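Notes > Storage > Pantry and Packets

Small Packets, Flat Table: Sorting Snack Foods Before They Go Back in the Drawer

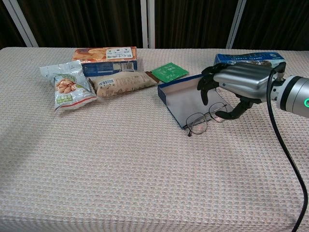
A reader at Proltumcombe wrote in about the earlier version of this page to object that sorting by package type is the wrong first step, and that date should come before everything else, with packaging considered only once the short-dated items are out of the way. The objection is fair for a large pantry. For a single drawer of mixed snacks the two methods give nearly the same result, and the order used on this page is by package.

Snack foods store badly because the packages have nothing in common. A carton has a fixed volume whether it is full or nearly empty. A foil bag changes shape each time it is handled. Single bars and sachets slide under everything else and are found months later. The method is to bring the contents of the drawer to a table, group them, and return them in a set order. The notes are arranged by package type.

Table covering. The cloth is beige with a waffle texture, woven or pressed into a fine grid of raised squares. A textured cloth holds light packets better than bare varnish does. It also holds crumbs, so it should be shaken out after each session and not wiped.

Cartons. A rectangular snack carton lies flat at the back, with round baked snacks printed on the orange and tan top and a barcode on the dark blue front. Cartons of this kind go into the drawer first, against the rear wall, with the most informative face toward the user. If the label is in a language not everyone in the house reads - the white panel on this one is in Japanese - write the contents and the date on a strip of masking tape and put it on the short end.

Second carton. The blue and white box stands as its own group until its size has been checked against the drawer. Interior clearance in the Trulter drawer used for these notes is 4 inches, and anything taller goes to the shelf above. Do not lay a tall carton on its side to make it fit if the inner tray is open, as the pieces will migrate to one end.

Foil bags. The silver bag has nuts, probably peanuts, pictured on the front and a red stripe along the lower sealed edge. Foil bags are stored upright, seal down, in a narrow bin. Once opened, fold the top over twice and clip it. A Plulum bin with an internal width of 20 centimeters takes a row of them without crushing. Opened nuts should be used before unopened ones regardless of the printed date, and in warm months they are better moved to the refrigerator.

Bars. The long bar is in light brown paper, darker at one end, with a small white barcode sticker. Bars go in a single layer. Stacking saves little space and hides the lower ones. Chocolate-coated types need the coolest part of the kitchen and should not share a drawer with the underside of an oven or a dishwasher vent.

Sachets. One green square sachet with white print. Small sachets are the main cause of disorder in any snack drawer and need a lidded or high-sided container of their own. If a sachet came out of a larger package, return it there. If the source is unknown and the print is too small to read without effort, read it once, write the use on tape, and do not repeat the exercise.

Trays. An open eyeglasses case with navy edges and a light gray interior is also on the table. A shallow tray of this shape would suit bars or flat sachets by its proportions, but a felt-like lining picks up sugar and salt and cannot be rinsed. Keep lined cases for glasses. For food, use a hard plastic or metal tray with square corners, such as the Araújo 600 insert, which can be washed at the sink.

Order of return. Cartons at the rear, bin of foil bags on the left, bars on the right, sachet container at the front where it will be seen. Leave a gap the width of a hand between the bars and the sachets. New purchases go in the gap until the next sorting.

Interval. The drawer was last done in April. Every second month has proved enough for a household of moderate snackers - more often if packages arrive by mail in mixed lots.

Filed under: dry goods, drawer layout, small packaging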